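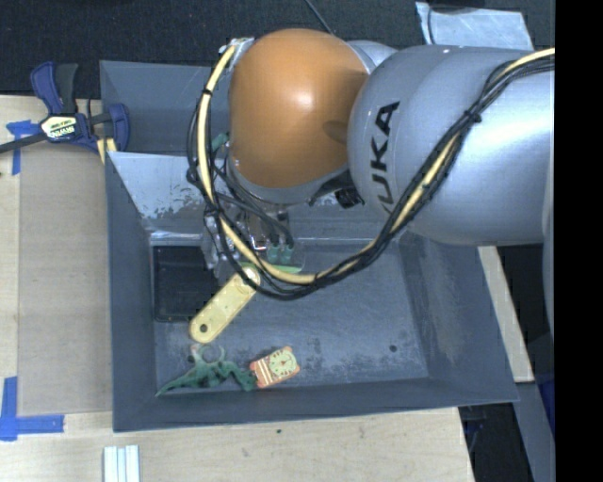
## Gripper trials: the bin gets its turn

April 2023

We have spent most of this quarter swapping hands on the big KUKA arm, and I'm pleased to report that the bin picking part of the trials is now properly under way! Up to now everything had been done on a flat table with the objects nicely spread out, which flatters almost any gripper. A bin with high sloping walls is a different matter. Things slide into corners, lie on top of each other and lean at angles nobody would choose, and the arm has to get its fingers down there without bashing a wall on the way.

The objects are mostly toys, as regular readers will know. The green lizard is back (a favourite since December, when it beat every gripper we had by virtue of that long tail) and so is the little orange-red clock, which has a face that the depth camera reads well and a body that several of our fingers simply push along the floor. We like toys for this. They are cheap, they come in silly shapes, and visitors remember them.

### What we are comparing

There are 3 grippers in the running. The first is the Padier, a plain parallel jaw with swappable fingertips, which we have had for years and know inside out. The second is the Cilico, a suction design with a soft lip. The third is our own, built in the workshop over the winter and known as the Gebremichael after the stairwell where the first sketch was pinned up.

Each one gets the same treatment: 60 runs on the same set of objects, tipped into the bin afresh every time, with the arm using the same planner and the same speed limit. A pick counts if the object leaves the bin and stays held until the arm reaches the drop point. Dropping it back in is a miss, even if it lands somewhere more convenient (we did argue over that one).

### How it is going

The Padier is the steady one. It rarely does anything clever, but if it can get a finger on either side of something, up it comes. Its trouble is the walls. Anything lying close to the front needs a tilted approach, and the planner often gives up before finding one.

The Cilico was a lovely surprise. I had expected it to struggle with anything that wasn't flat and smooth, and it does dislike the lizard, but on rounded plastic it is quick and wonderfully gentle. It is also the narrowest of the lot and gets into corners the others can't. If you have only ever used suction on cardboard boxes, come and have a look, because it changed my mind in an afternoon.

Our own gripper is the hardest to judge, as we keep improving it. Firouzeh Talebi has redrawn the fingertips twice and the newest pair close with much less sideways wobble. We have agreed to freeze the design before its 60 runs start, so the numbers mean something.

Across all the practice sessions so far we have logged 322 picks, good and bad, and every one has its joint angles and camera footage saved alongside. That is already a very useful pile of data for the grasp planning people upstairs, who would like 800 before they retrain anything.

### Cables, again

A word about cables for those building something similar. With this much kit on the end of an arm, the routing matters as much as the fingers. Leave the loop too short and the wrist pulls it tight at the far side of the bin; leave it too long and it swings about near the objects. We now run the wrist through its full range by hand, slowly, after every gripper change and before anyone starts a program. It adds a few minutes and we have stopped having to abandon runs halfway.

The other small lesson was about marking positions. Clamp the bin, tape the corners of anything that gets moved and put back, and check against the tape first thing. Half of what we took for gripper trouble in the early sessions was a bin that had crept.

### Come and try it

We would love more odd objects, especially soft ones or anything with a handle. Leave them in the tray by the Drerncombe lab door with your name on the bottom, and say whether you want them back in one piece. Firouzeh is keeping the sign-up sheet for anyone who'd like to sit in on a session.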